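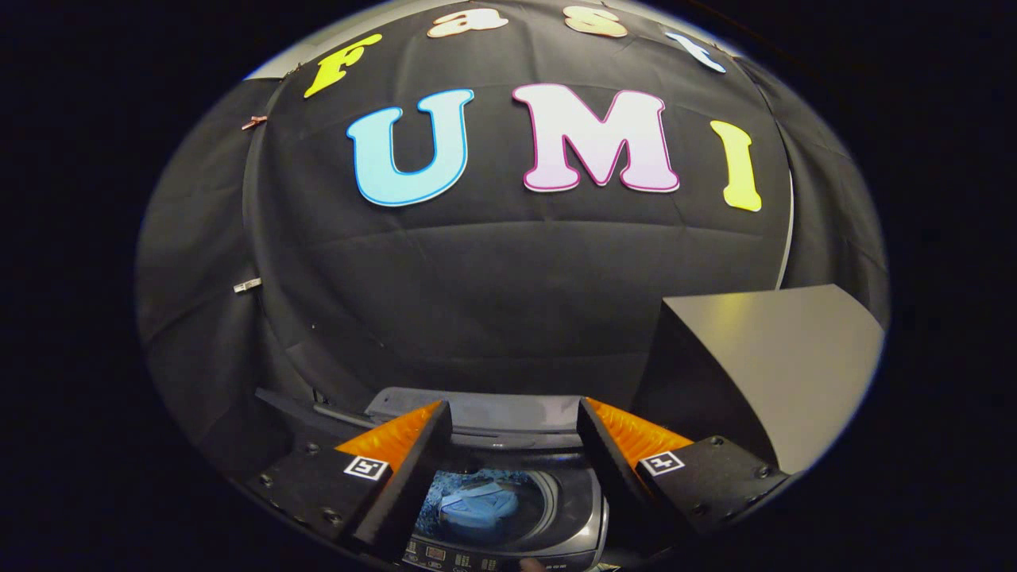 Cloth backdrop

A cloth backdrop is a length of fabric hung behind a subject, a table or a stand to hide the wall and give an even ground. It is used in portrait work, school and trade displays, shop demonstrations and small stage productions. Lettering, cut from a separate material and fixed to the cloth, is a common addition and is treated below. Backdrops differ from curtains in that they are normally put up for a limited period and are not meant to be drawn.

Materials

Cotton muslin, polyester, felt and velvet are the usual fabrics. Muslin is light and cheap but creases readily. Velvet absorbs the most light and is preferred where a deep black is needed, although it is heavy and collects lint. Polyester sheds creases better than cotton and can be washed at home, but some weaves have a sheen that shows under direct lamps.

Wide backdrops are often joined from narrower widths. A seam running across the cloth is more noticeable than a vertical one, as vertical seams tend to fall into the folds. On black fabric either kind may be visible under side lighting.

Color

Black is the most common choice for lettered displays. It sets off pale and bright colors alike, and shadows thrown by the letters are lost in it. It also shows dust, pet hair and chalk. White and gray cloths are easier to keep presentable but give less contrast with pastel shades.

Hanging

Three methods are in general use. In the first, the top edge is sewn into a sleeve and threaded on a pole. In the second, eyelets are set along a hem and tied off with cord. In the third, the plain edge is gripped with clips, which need no sewing and can be moved as required. Spring clips, bulldog clips and small metal binder clips all serve. A spacing of 12 inches is adequate for light cloth – heavier cloth sags between clips at that distance and should be doubled over at the top.

Clips are also placed down the sides where the fabric turns a corner or would otherwise drift. A backdrop carried around three sides of a work area cuts out stray light and hides neighboring furniture and appliances. 

Lettering

Letters may be cut from felt, craft foam, card or heavy paper. Rounded capitals, often called bubble letters, are easier to cut than letters with fine strokes. An outline in a deeper or contrasting shade helps the letter hold its shape at a distance.

Where two words are stacked, the more important is usually made larger. Letters are laid out on the floor before fixing, with the cloth flat, and checked again once it hangs, as folds can tilt a letter or draw a row out of line.

Card letters are attached with double-sided tape or pins. Tape holds poorly on velvet and felt. Pins hold on all fabrics but leave holes in tightly woven polyester.

Care

Cotton backdrops may shrink by up to 5 percent on first washing and should be washed before they are cut or hemmed. All clips, pins and letters are removed beforehand. Storage on a roll avoids the hard creases produced by folding.

See also: Curtain; Felt; Scenery (theater)

Last revised 2007-10-03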